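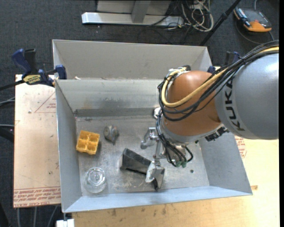 두 칸짜리 회색 철판 통. 왼쪽에 노란 주황색 블록과 유리잔.

2021년 1월 14일

작년 8월부터 미뤄 둔 잡동사니 정리를 이번 주에 시작했다. 종이 상자에 섞여 있던 것을 철판 통으로 옮기고, 옮기면서 남길 것과 버릴 것을 나누는 일이다. 아직 다 끝나지 않았지만 지금까지 한 것만 적어 둔다.

철판 통은 Cullora에서 중고로 샀다. 뚜껑이 없고 안이 두 칸으로 나뉘어 있다. 바닥에는 긁힌 자국이 많다. 살 때 조금 깎아 달라고 해 봤는데 안 깎아 줬다. 긁힌 것은 쓰는 데 지장이 없어서 그냥 뒀고, 마른 수건으로 한 번 닦은 다음 바로 물건을 넣었다. 바닥에 까만 점 같은 것이 하나 있는데 작아서 신경 쓰지 않기로 했다.

종이 상자를 쓸 때 제일 불편했던 것은 밑이 꺼지는 것이었다. 여름에 습기를 먹은 뒤로 상자 바닥이 처졌고, 들다가 한 번 쏟았다. 플라스틱 통도 생각해 봤다. Zinero 수납함이 높이도 맞고 가벼워서 장바구니에 며칠 넣어 뒀다가, 모서리가 있는 무거운 물건이 많아서 결국 철판으로 갔다. 철판은 무겁다. 물건을 넣은 채로는 혼자 옮기기 싫을 정도라서 자리를 먼저 정하고 그 자리에서 채우는 편이 낫다.

처음에는 재질별로 나눌 생각이었다. 금속은 금속끼리, 유리는 유리끼리. 그런데 막상 꺼내 보니 재질을 모르겠는 것이 꽤 나왔다. 길고 각진 검은 물건이 그랬다. 쐐기처럼 한쪽이 좁아지는 모양이고 표면에 은근히 광이 있다. 어디에 쓰던 것인지 기억이 안 나서 바닥에 비스듬히 놓아 두고 다른 것부터 봤다.

노란 주황색 블록은 바로 남기기로 했다. 네모난 홈이 두 개씩 두 줄로 파여 있어서 작은 나사나 압정을 넣어 두기에 괜찮을 것 같다. 홈이 네모라서 둥근 것을 넣으면 귀퉁이가 남지만 나사 정도면 상관없다. 책상 서랍에 들어가는지는 아직 안 재 봤다. 서랍 안쪽 폭이 300mm니까 가로로 들어가고, 높이가 문제다.

그 옆에 있는 작은 회색 물건은 보류. 한쪽 면이 둥근 원판처럼 생겼고 아래는 뾰족하다. 많이 낡아 보인다. 무엇에서 떨어져 나온 부품이면 버린 다음 날 찾게 될 수도 있어서 한 달만 더 두고 보기로 했다. 이런 식으로 보류한 것이 자꾸 늘어나는 게 문제이기는 하다.

유리잔이 좀 애매했다. 투명하고 바닥이 두꺼운 둥근 잔이다. 원래 주방에 있어야 하는데 연필을 꽂아 쓰다가 잡동사니 쪽으로 넘어왔다. 주방으로 돌려보내려고 했더니 찬장에 자리가 없었다. 다시 연필꽂이로 쓰자니 지금 쓰는 것이 있다. 일단 통 구석에 세워 뒀다. 철판 바닥에 유리를 그냥 두면 부딪힐 때마다 소리가 나고, 옆에 무거운 것이 구르면 깨질 수도 있다. 밑에 깔 것을 찾다가 Evetari에서 파는 펠트 시트를 주문했다. 한 장이 170 x 200mm이고 가위로 잘린다고 한다. 오면 유리잔 둘 자리에만 깔 생각이다. 바닥 전체에 깔면 먼지가 펠트에 끼어서 청소가 더 귀찮아진다.

해 보니 기준은 재질보다 깨지는 것과 안 깨지는 것으로 잡는 게 편했다. 한 칸에는 떨어뜨려도 되는 것을 넣고 다른 칸에는 조심해야 하는 것을 넣는다. 유리잔도 펠트가 오면 조심할 칸으로 정식으로 옮긴다. 그 칸에 들어갈 것이 또 뭐가 있는지 생각해 봤는데 안 쓰는 작은 거울과 전구가 있다. 전구는 규격을 확인해서 맞는 등이 없으면 버린다.

라벨은 아직 안 붙였다. 예전에 상자마다 내용물을 자세히 적은 적이 있는데, 안에 든 것이 바뀌어도 라벨을 안 고쳐서 나중에는 하나도 맞지 않았다. 이번에는 칸 이름만 크게 쓰고 말 것이다. 철판에 종이테이프를 바로 붙이면 뗄 때 자국이 남길래 자석 이름표를 알아보는 중이다.

남은 일은 펠트 깔기, 이름표, 그리고 현관 쪽 상자 하나. 현관 상자에는 우산 부품하고 자전거 공구가 섞여 있어서 그쪽이 더 오래 걸릴 것 같다. 검은 쐐기 모양 물건을 아는 분이 있으면 댓글로 알려 주면 좋겠다. 주말까지 모르면 회색 물건이랑 같이 보류 쪽에 둔다.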